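Notes for session 6: pricing a stall, a café, or anything else with a till

Bring the Porkach worksheet from last time. If you have lost it there are spares by the door, and they are the same spares as before, so please stop taking two.

## Where we got to

Last session we split costs into fixed and variable. Fixed costs turn up whether or not a single customer does. Variable costs turn up with each sale. Most of you had this down by the end, apart from the group that filed rent under "emotional".

Today we use the split to answer the only question a small food business ever really asks, namely how many of these do I have to sell before I can go home.

## Contribution

Take the selling price. Take away the variable cost of one unit. What's left is the contribution, so called because it contributes to paying the fixed costs. It is not profit. Write that somewhere you will see it in the exam.

Our running case is Fetix, a lunch stall selling grilled things on sticks at a weekly market. One portion sells for £6. The food, the stick, the napkin and the card fee together come to £1. The contribution is therefore £5 a portion.

Fixed costs for a trading day (pitch, van, insurance, gas hire, one helper) come to £200.

Break-even in units = fixed costs ÷ contribution per unit

200 ÷ 5 = 40 portions

Portion 41 is the first one that earns the owner anything. Portions 1 to 40 belong to the landlord, the insurer and the man who hires out the gas.

## Small costs that aren't

Students like to leave out the cheap items. The skewer costs next to nothing, so it goes in the bin marked "negligible", along with the napkin, the sauce pot, the paper bag and the bit of foil. Put five negligible things together and you have quite often thrown away a tenth of your contribution.
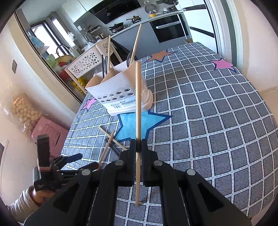 A reader of last year's handout wrote in to complain that the whole method falls apart once you sell more than one product, and that any stall selling drinks as well would find the sums useless. It's a fair objection. The usual repair is to work out a weighted average contribution, using the mix of things you expect to sell. The mix is a guess. You are then dividing a known number by a guess, and you should say so in your answer instead of giving the result to two decimal places.

## Margin of safety

This is the gap between what you expect to sell and what you must sell. Fetix trades on 12 market days over the season and expects to sell 744 portions in all, or 62 a day. The daily margin of safety is 62 − 40 = 22 portions.

As a percentage of expected sales that is 22 ÷ 62, or nearly 36%. Sales could fall by a third and the stall would still cover itself. They could fall by a half, as happens in a wet June, and it would not.

Note that 62 is an average. There is no such thing as an average market day. There are good ones and there are ones where you eat the stock.

## What break-even leaves out

- It assumes the price stays put. Offer a discount and the contribution shrinks by the full amount of the discount. Knock £1 off and Fetix needs 50 portions.
- It assumes fixed costs stay fixed. Hire a second helper and the line jumps.
- It pays the owner nothing. Owners tend to notice this in their second year.
- It says nothing about whether anybody wants the product. Every year someone hands in faultless arithmetic for a soup stall at a beach.

## Reading

Nechyporuk, chapter on costing, first half only. The second half is about shipping and will upset you. The Prollus case pack has a bakery version of today's problem with messier numbers, and the exam is closer to the bakery than to Fetix.

## For next time

1. Rework the Fetix figures with a pitch fee that goes up by £25 a day. Give the new break-even and the new margin of safety.
2. Fetix adds a cold drink at £2, with a variable cost of £1. Half of all customers buy one with their portion. Find the average contribution per customer, then the number of customers needed to break even.
3. In a short paragraph, say which of your figures in question 2 you trust least.

Question 3 carries the most marks. It is also the one people leave blank.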